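Nelldale Two-Arm Floor Care Set
Equipment page and budget notes

Price: $2570 per set, arms and grippers included
Lead time: five weeks from deposit
Sold by: Grullon Equipment
Last price update: Nov 4, 2024

The Nelldale set is a pair of arms on a shared base, sold for light cleanup in homes, day cares and small shops. It is meant for buyers who already have a mobile base or plan to buy one. The base is not included in the price and should be budgeted separately.

What is in the set
Left arm with gripper
Right arm with gripper
Two gripper cables
Power supply and wall cord
Printed setup guide

What is not in the set
Mobile base
Brushes, brooms and dustpans
Shipping
On-site setup (see Willby plan)

Tools
The grippers hold ordinary hand tools. Most buyers use what they already have in the closet. A handle that is straight and fairly stiff works best. Very thin handles can be built up with tape. If you have to buy tools, $200 will cover a first year for one set, including spares.

Service plans
The Olatunji plan covers parts only. The Willby plan covers parts, one setup visit and one checkup visit in July. Either plan can be added up to 2 months after delivery. We do not sell plans on used sets.

Planning your space
Measure your doorways before you order. The arms fold in for travel, but a held tool sticks out past them, and the tool is what usually catches on the door trim. Note any change in flooring and the height of any sill. The base maker will ask for both.

Decide where the waste goes. A bin or basin on the floor is fine as long as both arms can reach over it. Tall kitchen cans with lids are a poor match and we suggest leaving them out of the plan.

Cords on the floor should be listed on the site form. So should rooms where children or pets spend time. An adult needs to be in charge of the work area whenever the arms are powered, and you should count those hours in your running costs.
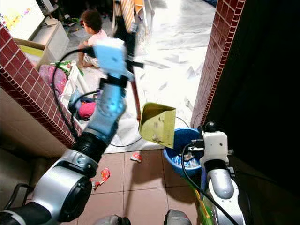 Anatole Bodin
Equipment Planner, Grullon Equipment

Sweeping up wrappers by a doorway is the kind of job most home buyers ask me to price. One arm has the long-handled tool, the other has the dustpan, and a blue plastic basin on the tile takes the waste. A single arm costs less, but it would have to put one tool down to pick up the other. If floor pickup is your main use, budget for the pair. If you only want wiping or shelf work, ask me for the single-arm price.

Ordering
Send the site form with your door widths and the model of your base. Quotes are good for 30 days. A deposit of half the set price holds your place, and the balance is due before shipping. Sets can be returned unused in the original crate, less freight.

Replacement cables and gripper pads are on the Nelldale parts page.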